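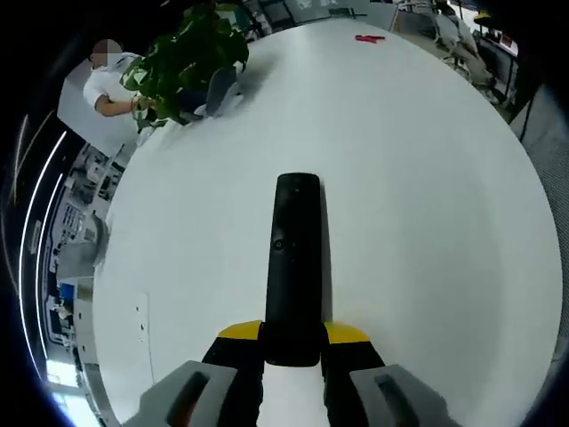

*The shared round table, with the plant near the far edge.*

# How to clear and reset a shared office table

A big white table in an open office collects things. People put down a remote, a pair of scissors or a printout, then get called away. At Trandwood we reset ours twice a day, at noon and before the last person leaves. It takes 7 minutes once you know the order.

## What you need

- Two microfiber cloths, one damp and one dry
- Mild dish soap diluted in a spray bottle
- A shallow tray for loose items
- A roll of masking tape and a marker

## Steps

1. **Tell whoever is sitting there.** People can keep working. Ask them to pull their own things toward them and do their part of the table last.

2. **Pick up paper first.** White sheets on a white top are easy to miss. Run your palm flat over the surface, including the side nearest the window. Stack what you find face up on the tray.

3. **Collect the small items.** Pens, clips, scissors and remotes go on the tray too. Stand long, slim devices on end only if the base is flat — otherwise lay them down with the buttons facing up.

4. **Move the plant.** Lift it by the pot, never by the stems. Look under the leaves before you set it down again, as bags and small containers tend to end up there. Pinch off yellow leaves and wipe away any spilled soil with the dry cloth.

5. **Wipe from the middle out.** On a round table, work in wedges like slices of a pie. Spray the cloth and keep the spray off the table itself. Go over the rim last, then dry the whole top.

6. **Put back only what belongs.** Ours keeps the plant and one remote. Everything else goes back to its owner's desk or into the drawer by the printer.

## Items with no owner

Put a strip of tape on the item and write the month on it. February things stay in the drawer through March, then go to the supply closet. Papers with names on them go straight to that person. Ottavio Amato keeps the list for our floor, so check with him before throwing out cables or chargers.

## Marks that won't come off

For marker, use a little rubbing alcohol on a cotton pad and test it near the rim first. Coffee rings usually lift if you leave a damp cloth on them for 4 minutes. Skip scouring pads — they dull a white finish, and the dull patch then picks up dirt faster than the rest.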